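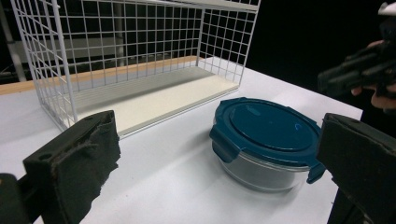

What is Zondorach?

Zondorach is a live electronic duo made up of Eimear Mulcahy and Chandrasekhar Nair, formed in Porine after both were dropped from the same techno bill.

Their debut, Tetov, has 11 tracks, two of them audible on ordinary speakers. Early shows paired modular synthesizers with a light rig built by Deepika Pinto, which tripped the breakers often enough that fans began to request it. The August tour drew mixed reviews. A live album, Mihăilă, followed, and includes more than two minutes of a venue manager asking them to stop. It remains their best-known recording.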